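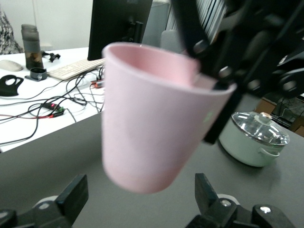
Site: Parholm recycling and reuse point, Lummont Road
Checked by: So-ying Yen
Countersigned: Pao-chu Tse
Date: 10/01/2018

Status codes: P = pass, A = action needed, N/C = not checked.

## 1. Yard and containers

- [x] **1.1 Skips level, wheels chocked** – P. Chock on skip 2 is worn but still holds.
- [ ] **1.2 Glass bank apertures clear** – A. Rubber flap missing on the brown glass side. Wernard to supply, same part as fitted in July.
- [x] **1.3 Signs legible from the vehicle lane** – P.
- [ ] **1.4 Overfilling** – A. Cardboard above the fill line. Collection interval needs to come down over the winter.

## 2. Surface water

- [x] **2.1 Interceptor inspected** – P. Silt depth 171 mm. Empty at 400 mm.
- [ ] **2.2 Gullies free of litter** – A. Film plastic in the north gully, removed during the visit. Mesh guard to be refitted.
- [x] **2.3 Spill kit sealed and in date** – P.

## 3. Garden waste and compost

- [x] **3.1 Windrow temperature log complete** – P. Two entries in pencil, please use ink.
- [x] **3.2 Leachate drain running** – P.
- [ ] **3.3 Contamination** – A. Plant pots and coated paper in the top layer. Load traced to the Choi round. Crew to be reminded before the next collection.

## 4. Indoor area

- [x] **4.1 Exits unobstructed** – P.
- [x] **4.2 Extinguishers in place, pins and tags intact** – P.
- [ ] **4.3 Small electricals cage locked** – A. Padlock present but not closed.
- [ ] **4.4 Battery drums vented, terminals taped** – N/C. Key not on site.

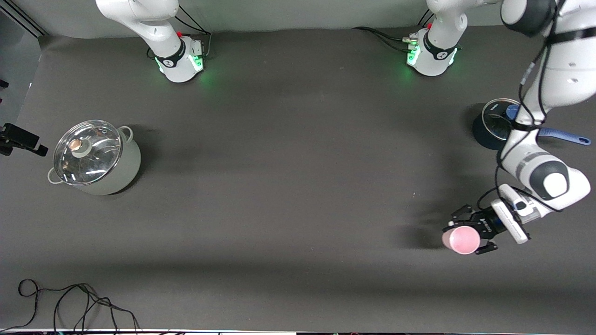
*Work surface with two white arms, cables at the back.*

## 5. Weighbridge and records

- [x] **5.1 Zero reading before first load** – P.
- [ ] **5.2 Transfer notes filed** – A. Over 593 notes in the tray, not yet sorted by carrier. Sample of ten read through – all signed, one without a waste code.

## Follow-up

Items 1.2 and 2.2 stay open until the parts are fitted. 4.3 to be closed the same day. 4.4 carried to the next visit, key to be requested in advance.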